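双臂上岗，扫桌子的还是我们

Trultow车间二月起有了新同事：两条机械臂，白黑相间，不喝咖啡，也不在群里回“收到”。公司通讯上期说它们将“解放双手”，本期我们去看了看，双手确实解放了，解放出来以后拿起了扫帚。

负责集成的是Khoo，控制软件来自Kaleo。按排班表，机械臂每班跑60个循环，试运行期间累计2,425个。原先在这个工位做装拆的同事，如今改叫“单元看护员”，工资条上多了一行岗位名称，数字暂时没变。
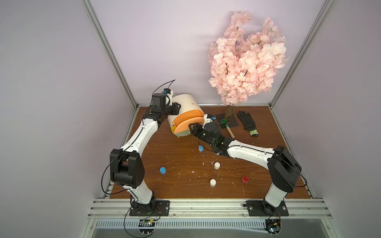
双臂工位，木台面，碎屑若干。

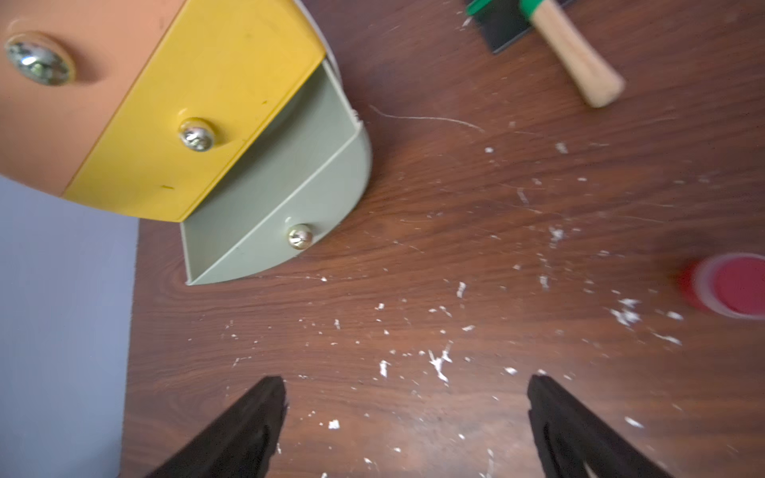

看护员的日常大致如下：早上七点半开机，核对物料，等它停下来，弄清它为什么停下来，填表。表格原来一页，现在三页，其中一栏叫“人工干预原因”，大家填得最多的是“其他”。

也有实实在在的好处。夜班不用再拧那么久的手腕，几位老同事的护腕收进了抽屉。坏处是手艺没地方使，有人怕生疏，午休时自己找零件练。Trindgate总部答应给每位看护员60小时的编程培训，教材已经到了，讲师还在路上。

下一阶段目标是连续1,000个循环无人干预，目前最好成绩100个。想转岗看护员的同事，请在月底前到班组长处登记，自带水杯。清扫工具由车间统一发放，用完请挂回原处。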